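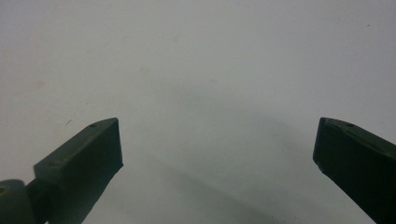 Étape 1 : régler l'ouverture

Kit Jikum, la pince à main verte. Doigts grands ouverts, posée face à une surface claire et unie, rien entre les deux. On vérifie que les bouts arrivent à la même hauteur. Si un doigt dépasse, desserrer les vis du dessus, recaler, resserrer. Pas trop fort, le filetage pardonne pas.

Étape 2 : l'articulation

Pousser l'axe à fond des deux côtés. Une goutte d'huile, pas plus. Chez moi ça grinçait au bout de 46 cycles, la notice n'en parle même pas.

Étape 3 : calibrer

Lancer l'outil Kikness, fermer doucement, valider, rouvrir, valider. La valeur « ouvert » doit tomber près de 1643. Sinon recommencer l'étape 1, inutil de bidouiller le logiciel. Merci à Bindu Iyengar pour l'astuce.

Étape 4 : essai à vide

80 ouvertures-fermetures à la main. Si un bout s'écaille, un coup de papier fin et on continue.

Prix : 158 euros chez Doddale, sans les doigts de rechange (dommage). Livraison correcte, sachets de vis pas étiquettés. Le montage sur poignée longue, plus tard, j'attend la pièce.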